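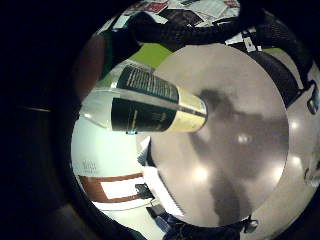

How Much Does a Wine Bottle Weigh, and Does It Matter?
Student project report, Packaging and Everyday Materials course

Why we picked this

Our course asked each group to choose one everyday container and follow it from factory to recycling bin. Most groups went for drinks cans or yogurt pots. We went for the wine bottle, and we are so glad we did! A wine bottle is such a familiar thing that we had never thought about why it is shaped the way it is, why the glass is green or brown or clear, or why some bottles are so heavy you wonder if there is still something in them.

Our main question was simple. How much does the weight of empty wine bottles vary, and do people read anything into that weight when they choose a wine? We also wanted to know what happens to the bottles in our own town, Netilden, after they are dropped off.

How we collected the bottles

We asked the Gemholm recycling yard if we could borrow bottles from the glass skips before pickup, and they said yes as long as we wore gloves and brought everything back. We ended up with 236 bottles over the month of July. All of them were the standard 750 ml size. We left out sparkling wine because those bottles have to hold pressure and are a different story (a very interesting one, see the end).

Each bottle was rinsed, left upside down overnight and weighed the next morning on a kitchen scale. We took off screw caps and corks but left labels on, and we left the foil on too if it was still stuck to the neck. Peeling foil off every bottle would have taken forever, and our test on a handful showed it hardly moved the scale.

For each bottle we wrote down:
weight in grams
glass color (green, brown, clear, other)
shape (straight shoulders, sloping shoulders, tall and thin)
closure (cork, screw cap, can't tell)
depth of the dent in the base, measured with a chopstick and a ruler

The chopstick method works better than it sounds. You stand the bottle on its head, rest the ruler across the base and push the chopstick down until it touches the bottom of the dent.

What we found about weight

The spread was much bigger than we expected. The lightest bottles felt almost flimsy next to the heaviest ones, even though both hold exactly the same amount of wine. When we lined them up by weight, the shapes did not sort themselves neatly at all. Straight-shouldered bottles turned up at both ends. Tall, thin bottles were mostly toward the light end, with a few exceptions that spoiled our nice theory.

Clear bottles were a mixed bag. We had guessed they would be the lightest, as most of the ones we knew were for inexpensive whites and rosés. Some were, but a few were among the heavier ones in the whole set.

The dent in the base (the proper word is punt) did go along with weight. A deep punt usually meant a heavier bottle. There are many explanations for why punts exist, from making the bottle stand steady to helping with stacking, and we could not find one that everyone agrees on. We enjoyed reading all of them.

The tasting that wasn't a tasting

None of us could serve wine for a school project, so we did a lifting test instead. We took 4 bottles of different weights, soaked off the labels, filled them to the same level with water and wrapped each one in brown paper. Then we set up a table outside the Gouveia grocery store and asked adults passing by to pick up each bottle and put them in order from cheapest to most expensive.

People loved it. Several came back with friends. Most put the heaviest bottle as the most expensive, and many told us they could "just feel" that it was a better wine. A few shoppers refused to be fooled and said a bottle tells you nothing, then ranked them by weight anyway.

We should say that our order of bottles on the table stayed the same all afternoon. We noticed this far too late. If we did the test again we would shuffle them between people.

What happens after the bin

The Gemholm yard takes in up to 4,000 bottles on a busy day, counting all kinds of glass. Staff walked us through the sorting area. Clear glass is the pickiest, as a little green mixed in will tint the whole batch. Caps and corks should come off at home. Labels can stay on, which was news to most of our families.

We also visited the Kerkerero refill shop, where you bring back the same bottle and have it washed and filled again. They only accept 5 shapes, and they prefer middle-weight bottles: light ones chip in the washer and heavy ones are hard on people's wrists by the end of a shift. This was our favorite visit by a long way.

Problems we ran into

Broken necks. We threw out any bottle with a chip, so our set may lean toward sturdier glass.
One scale died halfway through and the new one read slightly higher. We reweighed a batch on the new one and corrected the earlier numbers.
We could not tell a wine's price from an empty bottle, so we can't say whether heavy bottles really held more expensive wine.

Next steps

We would like to repeat the weighing in winter, when people may drink more red, and to add sparkling bottles as their own group. The punts on those are enormous and our chopstick is ready.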